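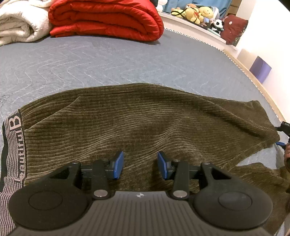
FOR IMMEDIATE RELEASE – June 6, 2020

Ketum, the indie folk duo from Prendska, release their second album "Quintela" today on Jivo Records. Eleven songs? No, 19. Two discs, recorded in 3 weeks at home, mostly live takes, almost no overdubs.

First single "Porch Light" has been on local radio since spring. Slower than the debut, more piano, a bit of pedal steel. Lyrics printed in full in the booklet.

Vinyl is limited to 322 copies, hand numbered. Digital everywhere.

No tour dates yet – a livestream show is planed for later in June. Review copys and interviews: Jivo Records press desk.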